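Textile care notebook: shirts, folding and pressing
Entry dated 27 December 2025

Print this page | E-mail this page

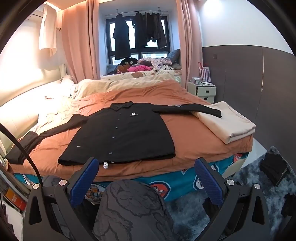
Do the buttons need doing up before a shirt is folded?

Every other one will do, starting at the collar. The top button matters most because it holds the collar in shape, and the one nearest the hem stops the front panels sliding apart when the thing is turned over.

Back on the black shirt, then. It was meant to be a morning's job and has instead become my principal relationship. Front side up on the orange blanket, because the big table is covered in the Bindo order and will be until someone remembers ordering it.

Notes on the blanket as a surface. It grips. Good for keeping a sleeve where you put it, bad for smoothing anything, as each stroke of the hand moves the blanket as well and you end up ironing the bed with your forearm. The patterned sheet underneath is slipperier and would be the better choice if you could look at it for long without needing a sit down.

Sleeves. I set out to lay both straight. The right-hand one obliged and went all the way out to the folded cream blanket. The other went off down towards the corner and bunched before the end, as sleeves do. Procedure from here:

Pull the bunched sleeve out by the seam and not by the end. Flatten from the shoulder down.
Turn the whole shirt face down. Collar away from you.
Bring one side in to the middle of the back, sleeve folded down along itself. Same again on the other side.
Fold up from the hem, 2 folds for the drawer. Three if it is going in the Pirnex boxes, which were plainly designed by someone who wears vests.

The logo on the chest should finish face up and clear of any crease. Same goes for the print on the sleeve, so far as that can be managed. My last attempt put a fold straight across a print and it has looked sulky ever since.

Lint. Black cotton, black polyester, black anything, it collects the lot, and an orange blanket is about the worst thing you could lay it on. There is a tiny white mark low down on the front. Try the dry brush first, then a damp cloth, and leave the Skurkent spray alone. The Skurkent spray took the shine off a perfectly innocent waistcoat in August and is on the top shelf for a reason.

Running total for the year, for whoever does the shelf labels: 122 shirts folded, of which I would sign my name to rather fewer. The tissue box says 2000 sheets. I have no plans to check.

Magalhães method (the one from the old binder, collar tucked under, sleeves crossed at the back) tried again after lunch on a plain white shirt. Handsome parcel. Opened it up and it had a crease across each elbow you could have posted a letter through. Filed under presents only.

To do:
- card for inside the collar, the cut-down cereal packet has gone soft
- find the good clothes brush, last seen in the button drawer
- move the Bindo order off the table
- move the Bindo order off the floor

Print this page | E-mail this page
Last updated: same day, after tea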